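# Robot arm on the basket benches: how to redo job roles, rates and fault handling?

Posted in: Small Manufacturing > Packing and Finishing 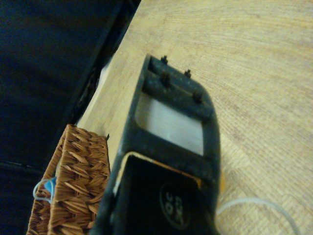

## Indira Poduval

I run the finishing and packing room at Jalstead. We take in woven baskets from Krishnan, inspect them, tie on a string loop, fill them to order and close them. There are 16 people in the room on one shift. Output is 700 baskets on a normal day and more in November.

Management has leased two arms from Indetik. They are teaching them two jobs to begin with: placing small items in the basket, and turning the basket so that the loop faces the packer. Each arm works at a normal wooden bench, across from a person. The benches have not been changed apart from the mounts.

The technical side is mostly handled by the Indetik engineer, who is on site in the mornings. My part is the people, and that is where I am stuck. The specific problems:

- Packers are paid a base rate plus a bonus per basket. At an arm bench the pace is set by the arm. One of my fastest packers does 118 baskets a day by hand and can't get near that with the arm, so her bonus goes down when she is assigned there. Slower packers see theirs go up a little.
- When the arm stops, it is not clear whose job it is to restart it. The packer can press the button, but some won't, and some press it repeatedly without looking at why it stopped.
- Flexible things cause most of the stops. White cable left lying on the bench top, a string loop that has swung to the wrong side, the small fiber tags on the rim. A person moves these without noticing they have done it. Now it has turned into an extra task that is on nobody's sheet.
- Two people have asked me in private if the arm is recording them through the wrist camera. I did not have a good answer.
- The engineer wants packers to do "demonstration" sessions where they guide the arm by hand. It is slow and there is no basket count to show for it.

I have to hand in a plan for roles and pay. Has anyone done this in a shop of similar size? I am less interested in robot brands and cycle times than in what you wrote down and what you wish you had.

*Edited to add: no layoffs are planned and that has been put in writing. The concern in the room is about pay and about being watched.*

## Nandini Shetty

I was shift lead during a similar change at a stationery kitting shop. We were a bit larger than you and used one arm per pair of benches. I'll go through your points in order.

**Bonus.** Take the arm benches off the per-basket bonus before the next pay period. A per-piece bonus assumes that the worker controls the pace. At an arm bench she controls part of it, and the part she doesn't control changes every time the software is updated. We paid people at the arm benches their own average bonus from the previous eight weeks, fixed, for as long as they were assigned there. It cost the company a small amount. The fast packers stopped refusing the assignment once they had seen one payslip.

Do not use the room average. Your packer at 118 would lose money on it and everybody in the room would know within a day.

If accounting objects, ask them what the lease payment is attributed to. In our case the arm's output was being credited to the packer at one meeting and to the arm at another. Get one definition on paper:

| Activity | Counted as | Paid as |
|---|---|---|
| Baskets closed at a hand bench | Packer output | Base + per-basket bonus |
| Baskets closed at an arm bench | Bench output | Base + fixed personal average |
| Clearing stops, resetting the bench | Bench upkeep | Same as arm bench |
| Demonstration sessions | Training work | Base + fixed personal average |
| Waiting for the engineer | Downtime | Same as arm bench |

The last row matters more than it looks. Without it people will push the restart button to get out of unpaid time, and you already have people pushing it without looking.

**Restarts.** We split stops into two kinds and put a card on each bench.

1. *Bench stops.* The cause is something on the table: an item out of place, a cable across the work area, a loop on the wrong side. The packer halts the arm with the stop control, confirms that it has halted, clears the item, steps back and restarts.
2. *Arm stops.* The cause is not visible on the table, or the same stop comes back a second time after clearing. The packer leaves it halted and calls the arm lead. She does not restart it.

The arm lead is a named person on each shift, with a small rate increase and a trained backup. Choose someone who is patient with the machine. Our best one was a middling packer who had a good eye for small changes. She heard that a gripper was closing slightly late before the log showed anything.

Get the stop and restart procedure reviewed by whoever signs your risk assessment. The card I described suited our cell and our guarding. Yours may need something different, particularly if people reach into the same space as the arm.

**Flexible items.** Treat this as a real task with a time against it. At our benches it came to a few seconds per unit and it was the main reason the pilot missed its targets. The planning sheet had been made by watching the hands pick and place. It left out everything the hands did in between, like flattening a tag with the side of the thumb or pushing a cord away with a wrist.

Two practical things helped us:

- A tray at the side of the bench for cable and string, so that neither is left loose on the work surface. Worth marking its position with tape.
- One fixed orientation for the container, agreed with the supplier and used at unpacking too. In your case that means asking Krishnan to pack with the tags all on one side, if they are willing. Much cheaper than teaching the arm to deal with every rotation.

Write both into the job sheet for the arm bench. Then when output is compared between benches, the preparation is included.

**Camera.** Give them a written answer, one page, from management and not from the vendor. Ours covered what the camera sees, when it records, where the files are kept, who can open them, how long they are held, and whether they can be used in discipline or performance review. The answer to the last one should be no. If management won't commit to that, your staff are right to be worried and you should tell your manager so.

Also let people see the feed. We put a monitor next to the bench for a week. A wrist camera mostly shows its own gripper with some table beyond it, and after a few minutes people went back to work. There were still hands in some of the recordings, so the written page was needed anyway. The monitor does not replace it.

**Demonstration sessions.** These are skilled work and should be scheduled as such. We kept them to 40 minutes with a break after. People get tired in the shoulder and start guiding the arm carelessly, and then the arm learns the careless version. Rotate them among volunteers. Record who contributed and keep that record, as it became useful when the higher rate for arm leads was being argued.

What I wish I had written down: a date for reviewing all of it. Our temporary pay arrangement ran for over a year with no review and then was withdrawn in one email.

## benchlead_tonham

Just rotate everybody through the arm benches, half a day each. Then nobody gains or loses much and you don't have to touch the bonus. That's what we do at Tonham and there were complaints for two weeks and then it stopped.

For restarts we told them three tries and then call someone.

Cameras are covered in the contract I think. Check with Indetik.

## Indira Poduval

Thank you both. Replying to the two together.

@benchlead_tonham — I looked at rotation. With two arm benches and 16 people each person would be on one fairly often, and the half days in November would hit the bonus hardest, which is when people count on it. I may still rotate for variety, but it doesn't fix the rate. I would also rather not go with three tries. The engineer pulled the log and several of the repeat restarts happened with the same cord still in the way.

@Nandini Shetty — the table is very useful. I have taken it almost as it is. Two follow-ups:

1. For the personal average, what did you do with new staff who had no eight weeks to average?
2. Did hand bench packers resent the fixed amount?

## Nandini Shetty

1. New staff did not go to the arm benches for their first eight weeks. They needed the hand work first in any case. Someone who has never packed a unit by hand can't tell when the arm has packed one badly. If you need an exception, pay the median for people with the same length of service and switch to their own figure later.

2. Some did at first, on days when the arm was down and the arm bench people were standing by on full average. We answered that by giving downtime a job list: restocking the cable trays, inspecting incoming stock, retying loops that had come in slack. Keep the list short and do not let it grow into a second job. If the stoppage is under ten minutes, leave them alone.

One caution on your log. Check that it separates the cause of the stop from the person logged in at the bench. Ours printed both on the same line, and a manager sorted it by name. The packer at the top of that list was the one who always called it in properly. We had the vendor take the name column out of the daily report — it stayed in the safety record, where access was limited.

## Indira Poduval

Ours has the name on the same line too. I have asked for it to be taken out of the daily report before the plan goes in. The camera page is drafted and with my manager, with the discipline clause as you worded it. Krishnan say they can put the tags on one side if we send them a marked sample, so one is going out with the next return.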